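The Bottle Shift at Umell

Apr 7, 2021

Six in the morning, Umell bottling hall. Line 4 already running. Used to be eleven people on the sorting tables, now it's five and the arms.

The arms came in February, from Cordeiro. Before that, every returned bottle went through somebody's hands. 3000 on a good shift. Wrists went first, then shoulders. People who worked the tables for years will tell you which finger goes numb.

Now the grippers lift and the people check. Chips, bad labels, anything the software doesn't like. Less lifting, more staring at screens. Some love it. Some miss the talk, you can't chat much from inside a screen booth.

Nobody was laid off, the company says. Six moved to the Druketow warehouse, which is a longer bus ride and a earlier start. Not everyone calls that a fair trade.

Pay for the five who stayed went up a grade. So did the blame when the line stops. One faulty grip and 815 bottles back up before lunch, and its the operator who gets the phone call.

New grips get tried in simulation first, on a rendered counter with a spoon lying about, then go to the floor. Operators want a say at that stage. So far they get to watch.

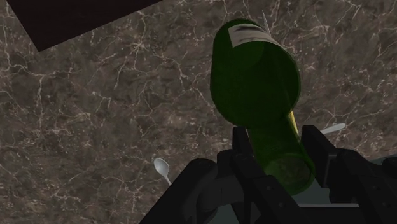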